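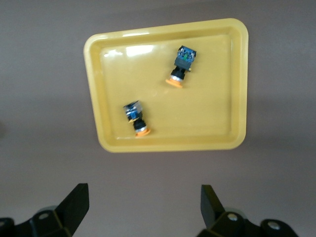
Unirska电气装配中心
操作台按钮开关存放与发料工作专题会议纪要

时间：2022年5月26日上午
地点：装配中心二楼会议室
主持：生产管理部
参加：生产管理部、物料仓储部、质量检验部、工艺技术部、装配一组、装配二组、采购部
列席：Dirbridge项目组
记录：生产管理部

会议听取了仓储部关于按钮开关库存及发料情况的汇报，讨论了浅盘发料办法的修订稿，对Dirbridge项目操作台的备料安排作了研究。现将会议内容纪要如下。

一、上次会议事项落实情况

1月会议共布置四项工作。其中，灰色工作台面清理、旧标签更换两项已经完成，经质量检验部复查，同意销项。

开关类物料与接线端子分架存放一项基本完成，尚有一组货架因层板规格不符未能调整，仓储部承诺在下次例会前办结。

退料单格式统一一项未完成。装配二组反映，新格式中“退料原因”一栏可选项过少，现场填写时多写入备注，事后无法归类。会议同意由工艺技术部重新拟定选项，征求两个装配组意见后再行印发，原定期限顺延。

二、关于按钮开关库存情况

仓储部汇报，橙色按钮头的按钮开关现有账面库存900只，盘点实数与账面一致。另有一批带触点模块的整件由Alvarado供货，数量740只，已办理入库，检验记录齐全。仓储部同时提出，部分整件与散件（按钮头、安装体、触点模块分别包装）在系统中使用同一物料编码，领料时需凭包装辨认，容易错发。

采购部说明，散件系前期为维修备用而订购，今后不再以散件形式采购。会议决定：

（一）散件另立编码，由仓储部提出申请，工艺技术部审核。

（二）编码启用之前，散件一律存放于原包装内，不得拆入浅盘。

（三）装配组如需以散件更换触点模块，应填写更换单，换下的模块随单交回，不得留在工位。

三、关于浅盘发料办法（修订稿）

工艺技术部介绍了修订稿的主要变化。原办法规定按钮开关以整箱发至工位，由操作人员自行取用。试行以来，箱内开关相互叠压，端子螺钉部位易受碰擦，工位上剩余数量也不易核对。修订稿改为使用黄色塑料浅盘，按操作台单台用量发料，浅盘置于工作台面指定位置。

各部门讨论意见如下：

装配一组赞成按单台用量发料，认为浅盘四周有凸边，开关放在盘内不易滚落台面，取用也较方便。该组建议浅盘内开关一律横放，不叠放，按钮头朝同一方向，便于操作人员一眼看清型号与颜色。

装配二组原则同意，但指出部分操作台所用开关较多，一只浅盘放不下，若分盘发料，应明确盘与盘之间的对应关系。该组还提出，浅盘底面光滑，搬运途中开关会移位，到达工位后往往需要重新摆正。

质量检验部提出，盘底有反光，灯具正下方的工位在目视检查触点模块时受到影响，建议检查时将开关取出，放在灰色台面上进行。该部同时要求浅盘内不得混放其他小件，尤其是拆下的垫圈和螺钉。

仓储部认为，按台发料将增加配料工作量，请求在发料高峰时段由装配组派人协助。生产管理部表示，先按现有人员试行，是否增派视试行情况再定。

采购部通报，现有黄色浅盘100只，另询价一批同规格浅盘，供应方为Clerkau，报价有效期尚未届满。

经讨论，会议形成以下决定：

（一）原则通过浅盘发料办法修订稿，由工艺技术部根据本次会议意见修改后印发试行。

（二）浅盘内按钮开关横放、单层放置，按钮头方向一致。不同型号不得同盘。

（三）一台操作台需用两只以上浅盘的，由仓储部在盘边贴注台号和盘序。标签贴于凸边外侧，不得贴在盘底。

（四）目视检查触点模块及端子螺钉时，应将开关取出，置于台面检查，检查完毕放回原盘。

（五）是否在盘底加垫防滑材料，由工艺技术部与质量检验部共同试验后提出意见。试验期间各组不得自行加垫。

（六）Clerkau浅盘暂不采购，待试行结束后根据实际周转数量另行报批。

四、关于Dirbridge项目备料

Dirbridge项目组介绍，该项目操作台共76台，由装配一组、装配二组分别承担，按钮开关用量以最新图纸为准。项目组提请注意，图纸最近一次修改涉及部分按钮位置调整，开关型号不变，但操作台面板开孔次序与旧图不同，配料时如按旧图顺序摆放，容易造成接线对应错误。

工艺技术部确认，新版图纸已下发，旧版应全部收回。装配二组反映，本组工位仍有旧版图纸复印件，会后即行清理。

关于开关整件的安装体与按钮头之间金属圈的紧固问题，质量检验部通报，前期抽检中曾发现个别开关金属圈松动，已由仓储部隔离存放。会议认为，该问题应在配料环节予以把关，不宜留待装配后处理。采购部已就此致函Alvarado，尚未收到书面答复。装配一组询问在答复收到前能否继续领用同批次开关，经研究，同意逐只检查合格后领用，检查记录随发料单保存。

会议决定：

（一）该项目按钮开关全部采用浅盘发料，作为修订办法的首个试行项目。

（二）仓储部配料时逐只检查金属圈紧固情况，松动的单独存放并登记，不得自行拧紧后发出。

（三）旧版图纸由工艺技术部统一收回，两个装配组各指定一个工位作为图纸存放点。

（四）采购部跟进Alvarado书面答复，收到后抄送质量检验部和Dirbridge项目组。

五、关于工作台面管理

生产管理部通报了近期现场检查情况。多数工位台面整洁，少数工位存在浅盘压放图纸、空盘叠放于台面一侧长时间不收、工具与物料混放等现象。

装配一组说明，空盘不能及时收回，主要是收盘时间与换班时间重合。仓储部同意将收盘时间提前，与上午、下午两次发料同步进行。

会议要求，各组台面除当前使用的浅盘、工具和图纸外，不放置其他物品。台面指定位置以标线为准，标线磨损的由所在班组报生产管理部补画。浅盘不得用于盛放清洁用品、废料或个人物品。

装配二组提出，靠窗一排工位台面较窄，标线内放置浅盘后工具无处摆放，建议改为在台侧加装搁架。会议未就此形成一致意见，由生产管理部到现场查看后提交书面方案，下次会议再议。

六、其他事项

（一）质量检验部提出，发料单应增加浅盘编号一栏。仓储部表示现有浅盘近半数尚未编号，须先完成编号。会议同意先编号、后改单。

（二）采购部提请各组提前报送下一阶段按钮头颜色需求。装配一组当场提交，装配二组会后补报。

（三）Dirbridge项目组建议将本纪要第四项单独摘录，发项目各相关方。主持部门同意，摘录稿由项目组拟定，生产管理部核定。

七、待办事项

工艺技术部：修改并印发浅盘发料办法；重拟退料原因选项；收回旧版图纸；审核散件编码。

仓储部：申请散件编码；调整未完成的货架；浅盘编号；调整收盘时间。

质量检验部：会同工艺技术部开展防滑材料试验；保存金属圈检查记录样本。

采购部：跟进Alvarado答复；与Clerkau保持联系，确认报价延期事宜。

装配一组、装配二组：清理工位旧图；指定图纸存放点；报补标线。

生产管理部：查看靠窗工位，提交台侧搁架方案；核定第四项摘录稿。

下次会议时间另行通知。各部门对本纪要如有异议，请于收到后以书面形式向生产管理部提出，逾期视为无异议。

分送：与会各部门、Dirbridge项目组
存档：生产管理部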